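The Night Shift at Grellatmont

Horacio Villalba had been mending machines for most of his life, and he still talked to them, mostly when he was sure the others had gone for coffee.
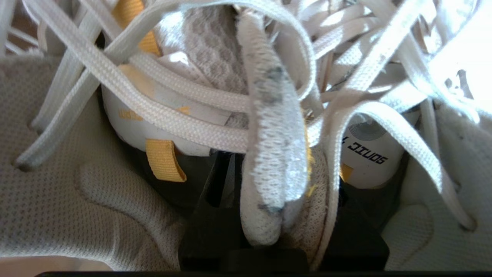

1. The Knot

"Now what have you got yourself into, sweetheart?" he asked, peering at the wrist camera's picture on his screen. White sneakers, white laces, laces over laces, and the two black fingers sitting down in the middle of it all like a heron in the reeds.

The arm had stopped at pair 293 with a grip fault, and it wouldn't open and it wouldn't lift. Nuno Cordeiro (a dear boy, but always in a hurry) came trotting over and reached straight for the bin.

"Hands out!" said Horacio, louder than he meant to. "She's stopped, Nuno, but she isn't off."

So they locked out the power together, the slow way, and bled the air, and only then did Horacio roll up his sleeves and start picking at the laces, humming the way his mother used to over her knitting. It was past midnight, and there were 638 pairs on the order.

"Do we have to write it up?" Nuno asked.

"We do," said Horacio. "Go and find us a pen, and bring the cookies back with you."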